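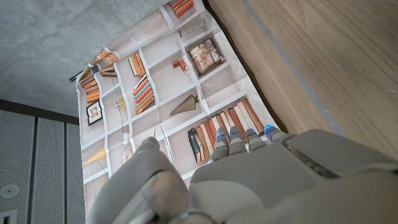
图一 仿书架印花背景布，白格子款，316室

背景布及悬挂设施安全检查表（附意见）

场所：Plesterora 共享摄影间，316室
检查日期：2018年8月6日
检查人：Duygu Öztürkmen
复核：Babita Khurana
抄送：Manikandan Iyengar（库房）、Tove Hviid（前台排期）
被检物品：印花背景布一幅，图案为白色书架墙，租借目录上的名字叫“Retholm 书房”

填表说明
结果栏只写“合格”“待整改”“不适用”。上次有人写“还行”，复核人把整张表退了回来，退得对。意见栏可以写长，但请写与背景布有关的内容，关于316室空调的意见另有一张表，那张表已经写满了。

甲、布面

甲1　标签与编号
结果：待整改
意见：布角缝的编号标签字迹已经磨淡，我对着灯看了半天，只认出“Etis”几个字母，编号部分得靠库房台账。台账上有两幅书架布，另一幅是深色木格的，和眼前这幅白格的不会搞混，除非借的人只看文件名。请库房补一张缝线标签，不要再用油性笔直接写在布背面，灯从后面一打，书架中间会浮出一行字。

甲2　折痕与皱褶
结果：待整改
意见：折痕明显，折线从书架隔板中间穿过去，于是一面本该笔直的墙看着像受过潮的饼干。按规定，布用完应卷在纸筒上立放，折叠存放只允许在运输当天。台账显示这幅布上一次离库是三月，回来以后怎么放的没有记录，从折线的样子看，我有我的猜测，不写在这里。
处理办法：低温蒸汽，从背面走，隔一层棉布。严禁用熨斗直接压在印花面上。库房那块印着半个熨斗形状的样布还留着，欢迎参观。

甲3　印花清晰度与掉色
结果：合格
意见：白棉布沾清水在边角擦拭，没有颜色转移。书脊的橙色和棕色都还立得住，隔板是白的，底子是偏米的白，这种配色最容易显脏，所以顺带看了有没有手印，没有发现需要清洗的地方。
右上部有一格里靠着一幅深棕色边框的画，画面本身颜色很淡，有租客来问过是不是掉色。目录上的样图就这么淡。请前台以后统一答复：画就是这样的画，品位问题不属于安全检查范围。

甲4　破损、脱线、烧灼痕
结果：合格
意见：四边走了一遍，用手摸，没有摸到脱线。没有发现烧灼痕。上次在别的布上发现的那个小圆洞，当事人坚持说是虫子咬的，边缘焦黄、气味浓郁的虫子，我至今没有见过第二只。

甲5　阻燃证明
结果：待整改
意见：证明文件应随布存放，一布一份。我在文件夹里找到了深色木格那幅的证明，找到了“海边小屋”的证明，还找到一张外卖优惠券，没有找到这一幅的。没有证明就按没有阻燃处理来管理，也就是说下面丙1的灯距按严的一档执行，直到文件补齐为止。请 Manikandan Iyengar 联系供货方补开，优惠券已过期，可以处理掉。

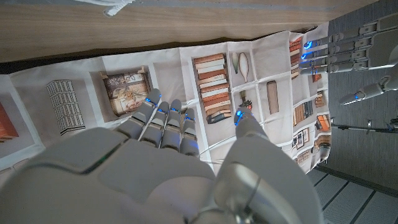
图二 布面局部：书脊、花瓶与花纹收纳盒；上方为木纹面

甲6　图案完整性（对照目录逐格核对）
结果：合格
意见：这一项是客户要求加的，说是怕“书架上少了东西”。印上去的东西能少到哪里去，我不清楚，但表上有，就核。
花纹收纳盒在，棕色、米色和灰色的花样都还看得清。旁边那个铁丝筐模样的在。中间一列书在，锈棕、橙、奶油、白间着来，最下面一本颜色发深，是灰黑的。两只花瓶同住一格，一只细的灰绿，一只宽的浅色，关系稳定。下面那一格是个带红色尖刺状细节的摆件，深绿的茎，目录上写作“热带绿植”，我持保留意见，但它在。
再往右有一个长条形的棕色物件独占一格，目录没有写它是什么。我问了三个人，得到三个答案，其中一个是“面包”。请 Anika Ridgeway 下次更新目录时给它一个正式名称，免得每次核对都要开会。
越往右端，印的东西越密越小，对照样图时请有耐心，或者戴眼镜。

甲7　边缘平整
结果：待整改
意见：上沿呈波浪形，到右边收成一个深色的小褶。布与木纹面之间有一道暗缝，左宽右窄。拍远景问题不大，近景一拍就露馅，书架墙后面忽然多出一条黑线，观众会以为墙要倒。挂布时请先对齐上沿再夹两侧，顺序反过来的后果就是现在的样子。
同时提醒：缝隙是掉东西的地方。镜头盖、螺丝、耳环，凡是找不到的，请先看缝里，再来前台填遗失单。

乙、杆、夹与支撑

乙1　横杆端头
结果：待整改
意见：杆头应套橡胶帽，本次检查的备件盒里只剩盒子。细杆的杆头伸出布边时，高度偏偏容易和人的眼睛齐平，去年有过一次惊险，当事人眼镜救了他，眼镜没有人救。橡胶帽是库房里最便宜的东西，也是库房里最常缺的东西，这两件事之间应当有某种联系。

乙2　夹具
结果：合格
意见：抽查弹簧夹，咬合有力，我的拇指可以作证。带齿的金属夹一律不得用于印花布，哪怕“就夹一下”。文具长尾夹也不行，本表自启用以来每次都写这一条，每次都能从布袋里抖出长尾夹来。

乙3　支架与配重
结果：待整改
意见：沙袋底部漏沙。漏得不快，但很有恒心，支架脚边每天早上都有一小堆。沙子到了地面就是滑倒风险，到了布面就是磨损风险，到了镜头里就是赔偿风险，赔偿另有表格。请换新袋，不要再用胶带缠，那只沙袋现在胶带比沙多。

乙4　承重标识
结果：合格
意见：墙面挂点旁边的承重牌完好，标注 40 公斤，字迹清楚。印花布连杆远远到不了这个数，所以这一条向来合格，我也向来很珍惜它。请勿因为余量大就把外套、背包和三脚架一起挂上去，挂点不是衣帽间，哪怕它背后看着像一间体面的书房。

乙5　斜挂与松弛
结果：待整改
意见：书架图案对斜挂极其敏感。纯色布歪一点没有人看得出来，书架歪一点，全世界都成了装修师傅。挂好以后请退到门口看一眼隔板，竖的要竖，横的要横。自己看不准的，请借水平尺，前台抽屉里有，借条写名字，写“用一下”不算名字。

丙、灯具与线缆

丙1　灯具与布面距离
结果：合格
意见：在阻燃证明补齐之前，连续光源与布面之间不得小于 2000 毫米，卷尺量，不用脚步量。本次量得合乎要求。有摄影师认为书架要“打亮一点才有书卷气”，我理解书卷气，也请他理解卤素灯。

丙2　灯具标称
结果：不适用
意见：316室目前登记的灯均为冷光源，铭牌单独造册。外来灯具进房前须报前台。上次有人自带一只铭牌写着 3000 瓦的老灯，插上以后整层楼陪他安静了一个下午。那只灯后来没有再来，人倒是还来，请 Tove Hviid 见到他时态度客气、目光往包里看。

丙3　线缆走向
结果：待整改
意见：木纹面那一侧有一根白色线缆悬着，请理顺固定。线缆不得从布面前方垂过，不得绕在横杆上，也不得塞进布和木纹面之间的缝里，塞进去看着整齐，扯布的时候一起出来，那时就不整齐了。
理线带在门后挂钩上。用完请挂回去，它们有自己的生活，但不该在别人的工具箱里过。

丙4　插座与转接
结果：合格
意见：墙插面板牢固，未见转接头套转接头的情况。上次那座“塔”已拆除，照片留作新人培训用。

丁、通道与周边

丁1　疏散通道
结果：合格
意见：门能全开，开的时候碰不到支架。请注意，逼真的书架布不得挂在门前。听上去像废话，但 Chettiar 工作室来拍访谈那次，为了取景把布拉到了门口，散场时有两位嘉宾对着一排书找把手，态度都很认真。

丁2　灭火器
结果：合格
意见：压力在绿区，销子在，封签在，检查卡在。挂在灭火器上的围巾已取下，放在前台，米色，羊毛，请失主认领。

丁3　地面
结果：待整改
意见：同乙3，沙。另有旧地贴一处翘边，走路带脚。

丁4　儿童拍摄附加项
结果：待整改
意见：有孩子在场时，须安排一名大人专门站在布旁。小孩会伸手去拿印在布上的书，这很自然，大人也伸，只是大人伸完会装作在摸料子。抓住布往下拽的力气请不要低估。现行告知书里没有这一条，请 Anika Ridgeway 加上，字号和其他条目一样，不必加感叹号。
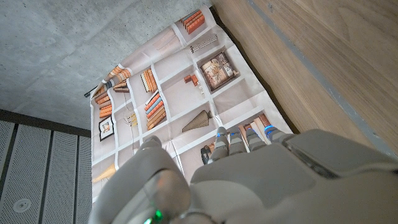

戊1　押金与赔付标准公示
结果：合格
意见：押金 3000 元，公示牌在前台左侧，字够大。问得最多的是折痕算不算损坏。不算，但蒸汽处理的工时要算，标准写在牌子背面。牌子背面朝墙，这一点我建议改，复核人也建议改，去年的检查表上同样建议改。

戊2　归还流程
结果：待整改
意见：归还时须当面展开，从顶上那格书看到最下面一格，双方签字，然后卷筒。现在通行的做法是租客把一团东西递过来，前台说谢谢。谢谢可以保留，团不可以。

戊3　存放位置
结果：待整改
意见：纸筒应立放于库房北侧架，标签朝外。这幅布的纸筒我找到了，里面装着一卷包装纸和一把长柄伞。伞请领走。包装纸有圣诞图案，放到十二月也有用，但请换个地方放。

戊4　清洁记录
结果：待整改
意见：记录本最后一页写着“已掸灰”，没有日期，没有签名，旁边画了一只猫。猫画得不错。请补日期和签名。

整改事项汇总

补缝编号标签。责任：Manikandan Iyengar。
补阻燃证明，补齐前按丙1执行，不得自行放宽。责任：Manikandan Iyengar。
背面低温蒸汽去折痕，处理完卷筒。责任：库房当班，完成后叫我去看。
购橡胶帽，多买一些。责任：库房。
更换漏沙沙袋，清扫地面，撕掉翘边地贴。责任：当班保洁与库房，请勿互相等待。
固定白色线缆。责任：316室当日使用人，没有当日使用人则由我来，我今天没带理线带，门后挂钩上也没有。
重挂时对齐上沿，收掉右边的小褶。责任：挂布的人。
修改告知书，目录补写棕色长条物件名称。责任：Anika Ridgeway。
归还流程张贴于前台，公示牌转向或另做一块。责任：Tove Hviid。
纸筒腾空。责任：伞的主人。

总体结论
暂准使用，限冷光源，限成人拍摄，近景请避开上沿。整改完成后复检，复检只看“待整改”各项，合格的不再重看，请不要趁机把合格的弄坏。

复核人意见（Babita Khurana）
同意。补充两点。
一、丙1的卷尺请换一把，现在这把开头一截断了，量出来的数要自己减，有人减，有人不减。
二、丙3说门后有理线带，汇总里又说没有，请检查人统一口径。

检查人回复
口径统一如下：应该有，没有。已写入库房采购单，排在橡胶帽后面。

复核人再批
收到。另，那个棕色长条物件，我看像笔盒。

库房签收：Manikandan Iyengar
签收备注：标签、证明已在办。伞是我的。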